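September 18, 2026
By the Prisside Convention Office

RAVSTEAD: The Prisside tabletop gaming convention moves to the Prata Hotel in June. The room block holds 70 rooms under the code KINECK and closes when full.
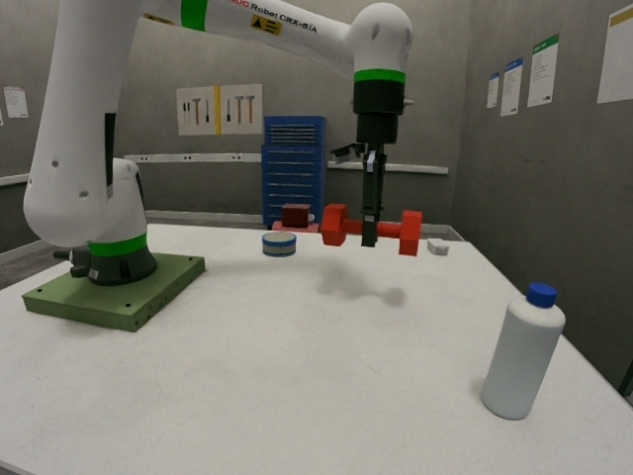

CRX-5iA robot arm on its mounting plate, computer rendering.

Badge pickup is on level 2, next to the elevators. Game submissions are limited to 11 per time slot. Event hosts must file room requests 72 hours before their first session.
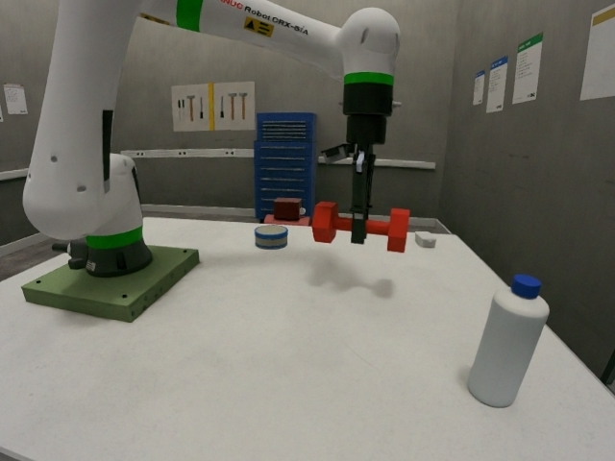 Rendered view of the white arm and table.

Hotel parking is included with a block reservation. Day visitors pay at the gate. 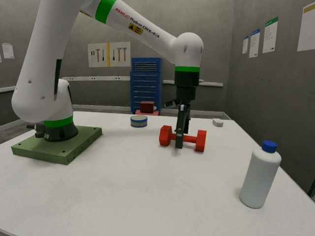

Kineck, which ran games at the old site, said the longer filing window would make late table swaps harder but welcomed the single building. Refunds follow the existing policy.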